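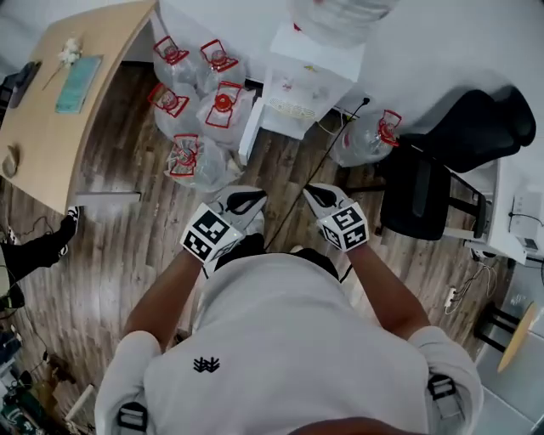

Drerkstead started as a water delivery round and has never quite managed to become anything grander. We bring drinking water to offices, clinics and kitchens, and we take the empties away again, a service people value most when we forget to do it. The jugs are clear plastic with a red cap and a red handle, and they tend to end up clustered on the floor, like the five in the photo, whatever shelving the customer has been sold. We have stopped selling shelving.

Hạnh Lã founded the company with one van and a route she drew on the back of a parking ticket. The van is retired. The ticket was paid, eventually. Today we deliver to 700 addresses, and Hạnh still drives the early run on the hill streets, partly out of loyalty and partly to check up on the rest of us.

In July we moved into the old Brulteck building, which has a loading dock, decent parking and a smell of varnish we are told will fade. Drop in if you like. The office opens at 8 a.m. and the coffee is free, made with the obvious ingredient.

New customers can pause or cancel by phone. There is no contract. We tried one once, and it ran to nine pages, and none of us could finish it.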